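Counting the Gods of Ernberg: Laurier Hawthorne on Building a Pantheon by Index Card

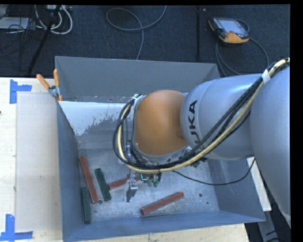

A KUKA arm over an open gray bin.

Laurier Hawthorne keeps the gods of Ernberg in a card file. The setting has been in use at his table through two long campaigns, and the file now holds 1484 cards covering deities, saints, minor spirits, feast days and the oaths sworn to each. I spoke with him on a Saturday, before his regular session, and asked first how a deity gets into the file.

"A deity needs a domain, a limit and a cost," Hawthorne said. "The domain is what people pray for. The limit is what the deity can't do, even when asked correctly. I write the limit before the name."

He gave Pinto as an example. Pinto is the god of ferries and short crossings, worshipped mostly in the port of Dokholm. He can carry anyone over water, but only if the far bank is in sight. Priests of Pinto get no spell that works past that distance. Fog cancels all of them.

"Players read the fog rule and assume it's flavor," he said. "Then they plan a night escape by river and find they have no cleric."

The rule has been revised once. In the first version, fog only halved the range, and players spent too much table time working out the number. Hawthorne now prefers a rule that is either on or off.

Zesteo is a more difficult case. She governs debts, including debts owed by the dead, and her temple in Dokholm keeps a ledger that can be consulted for a fee. The fee began at 100 silver and went up to 1000 after one party used the ledger to find the heir to almost every abandoned house in the city.

"That was a pricing error," Hawthorne said. "The power was fine. I had just set the cost for a single use and they used it every week."

Liette Sawatzky has edited the Ernberg material since the second campaign. Her work is mostly cross-references. Each card lists the cards it depends on, and when a limit changes she checks every card down the line. A change to Zesteo touches roughly a fifth of the file.

"Oaths are the worst," Sawatzky said. "If a knight swears by Zesteo and the oath is broken, is that a debt? We had two cards that said yes and one that said no. It took most of August to settle."

The answer is now yes, provided the oath named a sum or an object. Oaths of general loyalty fall to a different god, who has a card but no temple.

I asked Hawthorne whether players ever see the cards. They see the front, which has the domain, the symbol and the common prayers. The limit and cost are on the back. A character with formal temple training may read the back of one card, chosen when the character is created.

The next addition is a calendar of fasts for the inland villages. Sawatzky has asked that it go in without any new gods. Hawthorne said he has agreed to this for the first draft.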